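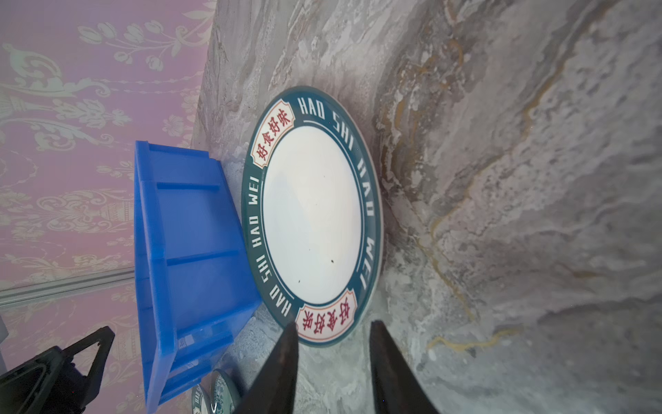 4.2 Repeated taglines in romance blurbs

We collected 2919 blurbs for romance series from the Dutenex store. Of these, 831 opened with a tagline set apart from the main text.

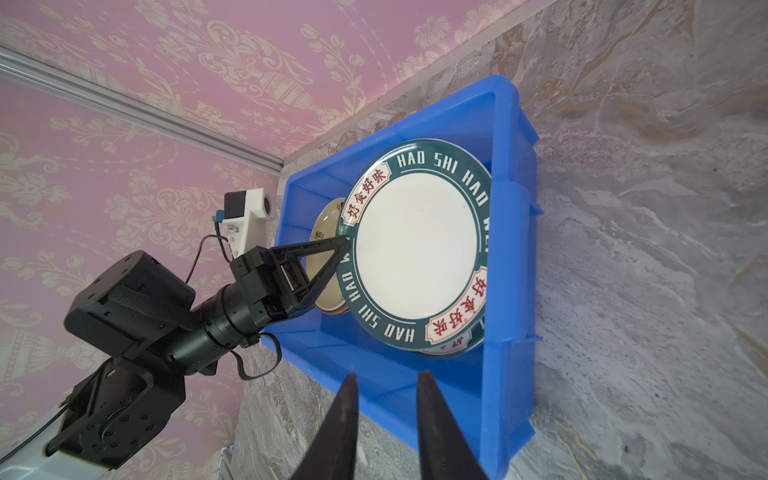 Taglines in later volumes often reuse words from the first. A reader may take such a line as part of the cover design, much as the words HAO SHI HAO WEI are repeated around the green rim of the front plate in Figure 2. We coded these lines as series markers.

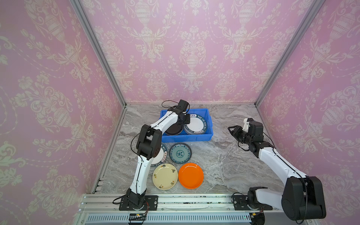

2 min read · Section 4 of 7

Blurbs from the Pliltidden imprint were longer, at roughly 300 words, and most named the hero before the heroine. The Ouazzani list did the reverse,

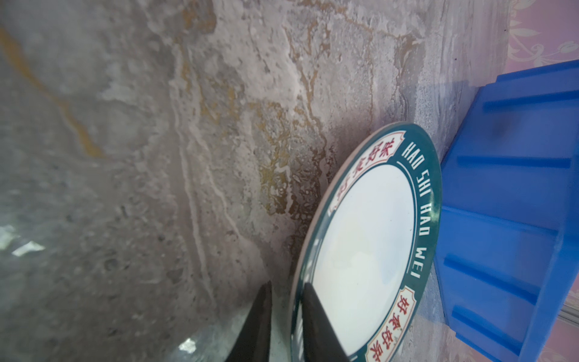
and its taglines were more often written in the first person. Both lists were coded with the Sisteo scheme.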